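Things Without a Home: The Table
Album 10 of the Skudham house pictures, put up February 2025

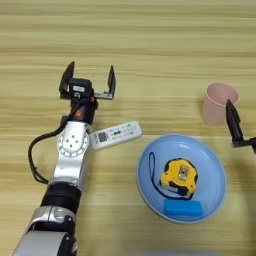

The pale table, mid-sort. Tape measure and sponge sharing a blue plate, a remote control that is probably for the air conditioner, and the pink cup.

Welcome back to the slowest house clearance in the county. For those who have come in from a search for something useful, I am sorry. My name is Blandine Jacquet, I moved into the old Magyar house in Skudham last April, and I have been photographing the contents of its drawers ever since, on the theory that a thing with a picture is easier to part with. The theory has so far parted me from one egg slicer.

The earlier albums dealt with furniture and kitchen things, where at least you know what you are arguing about. Album 10 is given over to the objects that don't belong in any room. Every house has them. They travel from windowsill to worktop to the bottom stair, and then they end up on the table because the table is flat.

The tape measure
Yellow, with black rubber edging, a little metal clip and a dark navy wrist strap. I have never put the strap on my wrist. I can't think what sort of measuring would call for it, unless you were up a mast. It comes in very handy for pulling the thing out from behind the radiator, though, so I have stopped being rude about it.

I own another tape measure which is better in every respect and which I can't find. This one turns up without being asked. I used it for the curtains in the back bedroom and wrote down 187 on an envelope, then went to the shop with a different envelope. The curtains are now in the front bedroom, where they nearly fit.

The remote
White, with a small grey display and a great many tiny buttons. I came across it in the sideboard with the takeaway menus. I believe it goes with an air conditioner. The house has a Kanden unit high on the landing wall, and the obvious thing would be to stand underneath and press something, but the instructions ran to 40 pages when I last saw them and I'd like to read a few before I commit myself. It was February when I took up the matter and the landing was quite cold enough.

There is a family rule, brought with me from my mother's house, that a remote control can't be thrown away until you have identified what it controls. My mother's house had a shoebox of them. One belonged to a television that had gone before I was born. I mention this so you understand what I am up against.

The plate
Light blue, round, raised rim. It arrived as part of a job lot from the Lerkolo seconds shop, the one by the ring road with the car park you can't get out of. I bought it to eat from. It has since become the place where small objects wait, and anything that has sat on it for longer than a week is treated as having been put away.

I recommend a plate for this if you haven't tried it. A bowl is too deep and things settle at the bottom like silt. A tray is too big and encourages post.

The sponge
Also blue, a good deal bluer than the plate. It came upstairs — I should say down the hall, the kitchen is on the same floor, but it feels like a journey — so that I could wipe the table before laying things out on it. Then it got sorted along with everything else. It is now on the list as item 200, between a door wedge and half a set of napkin rings, and crossing it out would put the numbers wrong.

The cup
Pale pink plastic, standing up on its own away from the rest. There was a picnic set once, I think, and I should like to meet whoever took the other colours. It doesn't quite go with the mugs and it isn't good enough for visitors, so it has spent the winter holding pencils, cut flowers with short stems, picture hooks and, for one unlucky evening, wine.

The table itself
Several people wrote after the last album to ask about the table. Light wood, with beige and tan stripes in the grain that run straight along it, which makes everything placed at an angle look as if it has been dropped. I am fond of it. It shows crumbs less than you would expect and ink rather more.

Where everything has got to
Tape measure: kitchen drawer, second down, until it decides otherwise.
Remote: still under investigation. If you had a Kanden of the same sort and know which button stops it beeping, please get in touch.
Plate: staying.
Sponge: back at the sink, still item 200.
Cup: offered to my neighbour, who looked at it kindly and said no.

Other albums
Album 9, The Sideboard. Mostly menus. Some keys.
Album 8, Under the Stairs. Contains a bicycle pump in two parts, and the start of the dispute over the ironing board.
Album 7, Lamps. Four lamps, one plug. Popular with readers for reasons I don't follow.
Album 6, The Good Cutlery. Turned out to be the ordinary cutlery in a better box.

Notes from visitors

"We had the same rule about remotes. My husband kept ours in a biscuit tin and labelled the tin BISCUITS so that we'd leave it alone. We did not leave it alone." — Pru

"Is the egg slicer really gone? I'd have had that." — T.

It is really gone, T. The woman at the jumble stall gave me change and there was no way back. I do have a second one, which I hadn't mentioned, and which you may collect any afternoon if you bring your own bag.

"Measure the front bedroom windows before you give up on those curtains." — Pru again

Noted. I'd need the envelope.

Album 11 will be the airing cupboard, once I can get the door to stay shut long enough to open it properly.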